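I've been meaning to write up how I look after my marble-look folding tables, mostly so I stop explaining it in bits and pieces in emails. I've got a few of the square ones with the red edging, and they get used for everything: craft swaps, sorting, buffet food, wrapping in December. They fold flat, they stack behind a door, and the shiny top wipes down in seconds. They also show every smear going, and if you set two of them up badly you'll be fishing forks out of the gap all afternoon.

So this is my full routine for setting up, cleaning and putting away. It takes me 30 minutes for a pair, and a good chunk of that is waiting for things to dry while I have a cup of tea.

## What you'll need

- 3 cloths (one for washing, one for rinsing, one kept bone dry for buffing)
- a bowl of warm water with a small squirt of washing-up liquid
- an old soft toothbrush
- a few cotton buds
- a folded bit of card or some felt pads for wobbly feet

I buy my cloths from Jadum in a big bundle and they're nothing special, but they don't leave fluff, and fluff is a pain on a glossy top. For the soap I use whatever's by the sink. I did try the Brovetti surface polish last year and it made the tables look gorgeous for an evening, then every fingerprint stood out like a footprint in snow. Plain soapy water is fine!

Please don't use scouring pads, cream cleaners or anything gritty. The marble pattern on most of these tables is a printed layer, and once you've scratched through the shine you can't get it back. I have one table with a dull ring on it from exactly that mistake and it now lives permanently under a cloth.

## Step 1: pick your floor spot

Open the tables where they're going to stay. I used to unfold mine in the hallway and shuffle them in, which is a brilliant way to loosen a leg and scrape a skirting board at the same time.

Have a quick feel of the floor with your foot first. Tiled floors look flat and often aren't, and a thin leg that lands on a grout line will rock. If it does, turn the whole table a quarter turn and try again before you start stuffing card under things. Nine times out of ten the turn sorts it out.

## Step 2: open the legs properly

Lay the table face down on a towel (a clean one, you don't want crumbs pressed into the top), pull the legs out one side at a time and wait for the catch. Mine click. If yours don't click, give each leg a gentle push inwards and see if it folds. If it does fold, it wasn't locked, and you've just saved yourself a lapful of soup.

Then get hold of two opposite sides and flip it up. Don't lift by the edge trim. The banding is only glued on with most of these and it will start to peel at the corners if you keep yanking it.

## Step 3: decide on your gap

You've got two choices with a pair. You can push them right up together so they make one long surface, or you can leave a proper space. What doesn't work is anything in between, a finger or two wide, as that's just the right size for losing cutlery and pens.

I usually leave a gap if the tables are doing different jobs, and then I angle one a little so I can get round the corner without catching my hip. If they're going together, line up the edges nearest you first, since that's the side people will see and lean on. Tables that match on paper can be a hair out from each other, so let the far side be the wonky one.

## Step 4: clear and sort before you wipe

I know, I know. But I've wiped round things so many times and then found the tidemark later. Everything off! Put small bits in one place, wind up any cables, and move the bowls and cutlery to a side where you won't knock them. 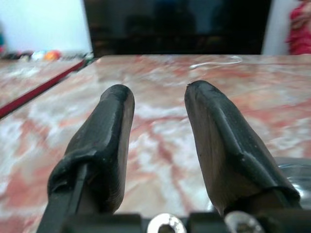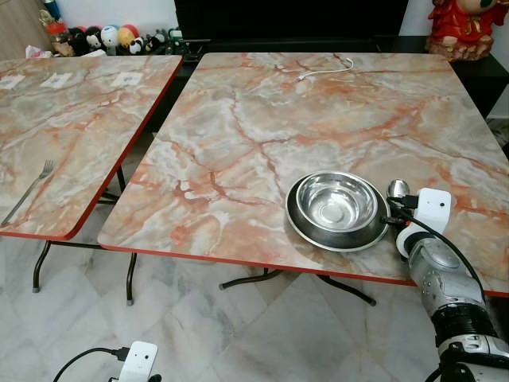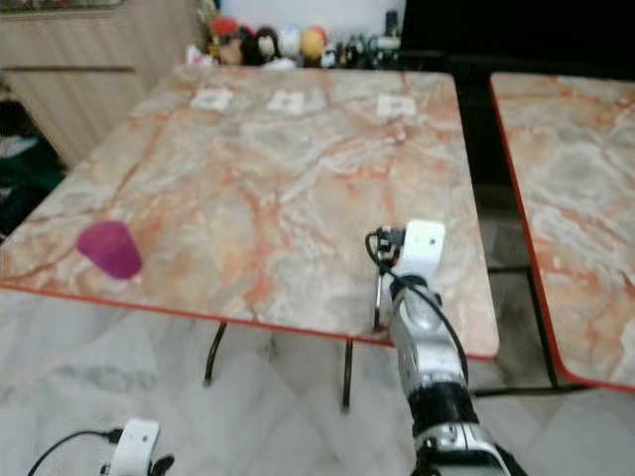 *Marble-patterned tabletops, all three.*

Have a look across the top from low down, with the light coming towards you. On a swirly pattern with orange and grey in it, dried tea or a splash of sauce just disappears when you're looking straight down. From the side you'll spot it straight away. I do this before washing and again at the end.

## Step 5: wash, rinse, buff

1. Wring the first cloth out well. You want it damp, with no drips, so water doesn't creep under the trim.
2. Wipe in long strips from the far edge towards you. Going in circles just moves the smears about.
3. Leave sticky spots for a minute under the damp cloth, then try again. A fingernail through the cloth is as rough as I'd ever go.
4. Rinse with the second cloth and clean water. Skip this and you'll get a cloudy film.
5. Buff with the dry one straight away, while there's still a bit of moisture on the surface.

If there's leftover glue from a sticky label, a dab of cooking oil on a cotton bud will shift it. Leave it five minutes, roll the glue off with your thumb, then wash that patch again with soap. It takes patience but it does come off.

## Step 6: the edging

This is the bit I used to skip, and the bit that makes an old table look old. Red trim hides dirt surprisingly well until you run a cloth along it. Dip the toothbrush in the soapy water, tap it off, and go along the line where the trim meets the top. Wipe as you go so nothing sits in the join.

If a corner has started to lift, dry it thoroughly, put a tiny bit of contact glue behind it and hold it down with masking tape overnight. Do it while it's a small lift! I left one of mine and it snagged on a jumper.

## Step 7: folding up and storing

Let everything dry fully, including underneath. Then fold the legs in the opposite order to how you opened them and store the tables top to top with an old pillowcase between. Legs against a glossy top will scratch it, ask me how I know.

Mine came from Drestano and have their own carry straps, but I don't hang them up by those. Standing on the long edge against a wall is kinder. If you're short of space, the slim Atallah rack fits two and tucks in beside a wardrobe.

## A few odds and ends

- Hot dishes always go on a mat, even if they've "cooled down a bit".
- Metal bowls can scratch if you slide them, so lift them. Same goes for cutlery.
- Don't leave a folded table in a damp shed over winter. The board underneath swells and it never sits flat again.

*Last tidied up: July 2025*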